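Braltdale had 6 mills once. The last one running, Soliman, stands by the river and makes pile fabric, the long soft kind sold for coat collars, slippers and cushion covers.

The work starts before 7 a.m. Yarn comes in on cones and goes through the knitting machines, then the cloth is brushed, steamed and sheared. A full roll runs to 50 yards. Most orders are small now – a theater needs a costume, a shop wants 200 hats for November.
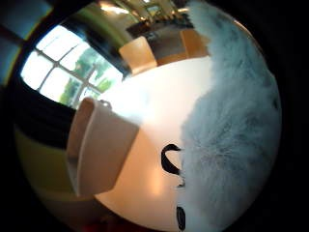 Long white pile with soft fibers.

Cheap imports closed the other mills. Soliman stayed open by taking the jobs bigger plants turned down, and by dyeing to match any sample a customer mailed in. The dye house keeps 260 shade cards in steel drawers, some older than the building's roof.

White is the hardest to get right. It shows every speck of oil, so the machines are cleaned before each run and the rolls are wrapped as soon as they come off the shearing table.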